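Sharing a bench with the arm: tips from the Holtmont packing room

The arm came in July. Nine of us used to do the fiddly tidying at the end of a run, and now it does a fair bit of that while we fetch things for it, like a very slow duke.

Keep your mug off its table
It has no interest in tea. Cletus Quintanilla tested this for all of us, and the Drekus invoice is still pinned up by the kettle.

Give it 30 minutes before you complain
Most new tasks look hopeless first thing. Go and do your labels, come back, then complain. Pierina Zanetti keeps the book for this and likes it legible.

Wipe down at the change of shift
Damp cloth, no spray. Scuffs on a white top won't come out, so stop scrubbing.

Lay pens flat, well apart
One marker at a time, on its side, in front of the mesh cup, with clear table all round it. A heap of stationery is your job – still. The pay grade for it hasn't moved either.
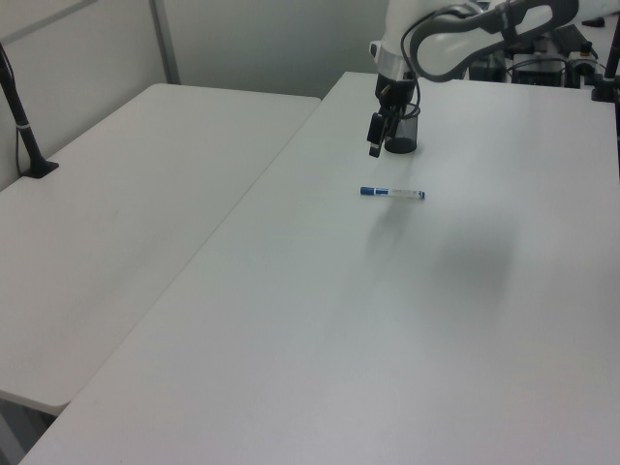
Ask what happens to your hours
Do it early and get it in writing. Ours went to checking returns at Dromine, which is warmer but has worse biscuits.

Learn the stop button
Everyone, including the office. Bay 743 has a spare key.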